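Grevstead, season two - progress report, February
To: Lozano development fund

Quick one this month, we're mid-prep and the full budget sheet follows separately.

Scripts. Episodes 1 to 3 are locked. Four is with the network for notes, five is a decent draft, six still an outline. The writers room wraps end of the month as planned. The harbor storyline got cut back after your last round of comments and the pilot recap is gone completely.

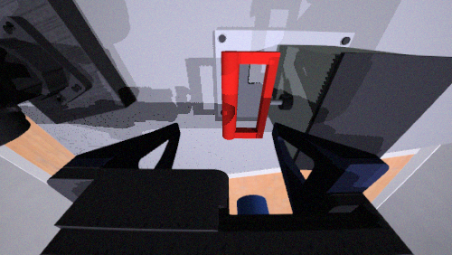

Casting - the new series regular (the sister) is down to 2 names, both have read with the lead. Offer goes out once business affairs clears the billing question. Guest roles for the first block mostly filled. Still nobody for the judge.

Money: 60 percent of the development grant spent or commited. Travel is over, the script line is under, so we'd like to move the difference across. Need a yes from you on that in writing please. 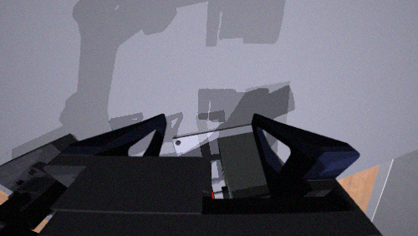
Locations. Tillent town hall confirmed for the courtroom days. The diner owner wants more than last season, talks ongoing. If it falls through we build the interior on stage and lose the street view, which the director hates but can live with.

Crew deals moving. Camera and sound back from season one, new costume designer starts next week.

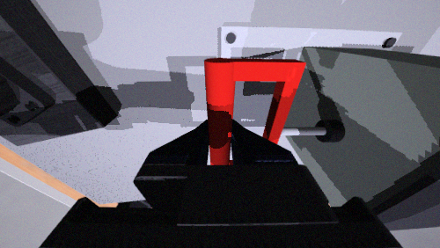

Delivery and post

Cliltora is holding the edit suites for us. Rough cut dates unchanged. Music is late, the composer's contract went back to legal twice over the soundtrack album and we dont have a signed copy yet.

Extras call drew 100 people, good for the parade scene in the finale.

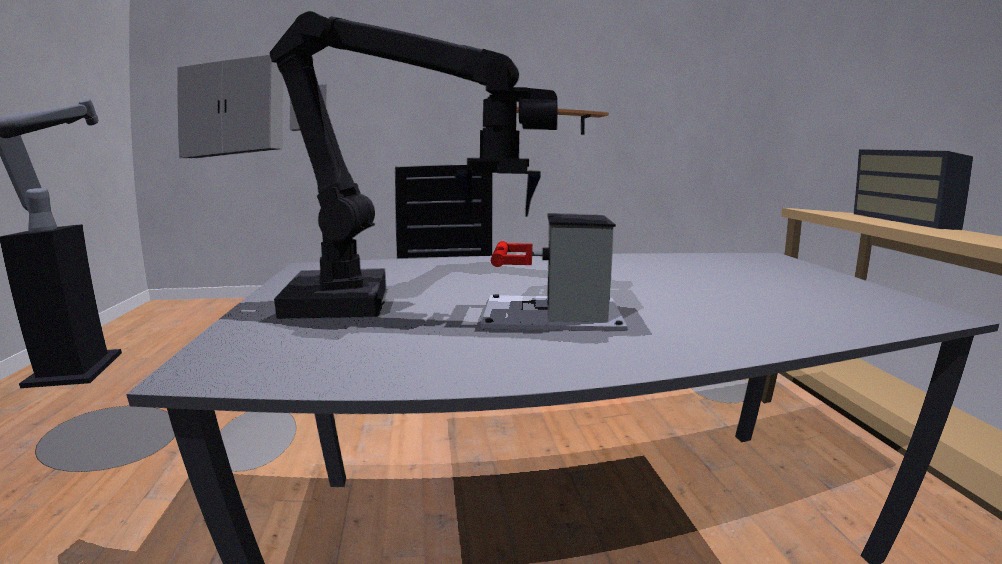 Table and robot arm, gray-walled room

Needed from you: the budget move, notes on four, and an OK on the title sequence. Next report after the table read.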